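Reusable plastic crate

A reusable plastic crate is a rigid open-topped container used to move and store goods over many trips. Crates of this type are made in one piece by injection moulding, most often from high-density polyethylene (HDPE) or polypropylene. They are used in farming, baking, bottling, fishing and parcel handling, where they have replaced much of the earlier trade in timber boxes.

Construction

The main parts of a crate are the base, four walls and the rim. The walls are thin in relation to their height and would bow outwards under load if left flat. Vertical ribs are moulded into them to carry stacking forces from the rim down to the base. Spacing between ribs need not be even; plain areas may be left for labels or printing. The rim is usually turned outwards, which stiffens the upper edge and gives a grip for lifting. Corners are rounded to help the part leave the mould and to lower the risk of cracking. 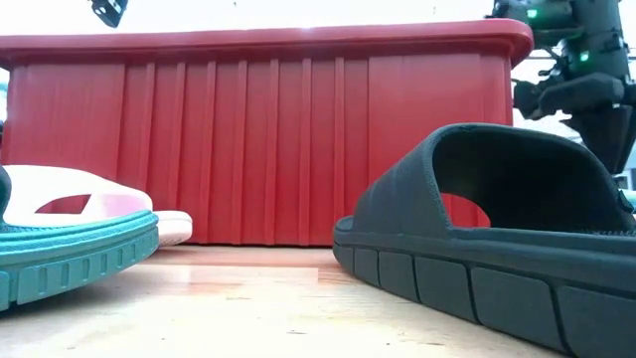 Red plastic crate with a ribbed front face and rounded rim

Colour is added as a masterbatch before moulding. Operators use it to separate product lines or to mark ownership within a shared pool. Strong reds and yellows may fade in sunlight unless a stabiliser is added to the mix.

Stacking and nesting

Stacking crates have near-vertical walls and a base that sits inside the rim of the crate beneath. Nesting crates have tapered walls, so that empty units fit one within another and take up less space on the return journey. Stack-and-nest designs combine the two, and are turned through 180 degrees to change between them.

Pooling

In a pooling system, crates are owned by one firm and hired to growers or packers, who return them for washing. The Valtel depot at Bavolthorpe opened with 1062 crates and one washing line. Its first manager, Aurel Grecu, set a limit of 200 trips per crate, later raised to 500 after a review by Tahmineh Daneshvar. Crates with a split rim or a broken base are withdrawn at any age.

End of life

Withdrawn crates are sorted by polymer, ground into flake and washed. The flake can be moulded into new crates, normally blended with virgin material. Mixed colours give a grey or black product. Crates for direct contact with food are subject to tighter rules on recycled content.

See also
Bottle crate
Bulk box
Pallet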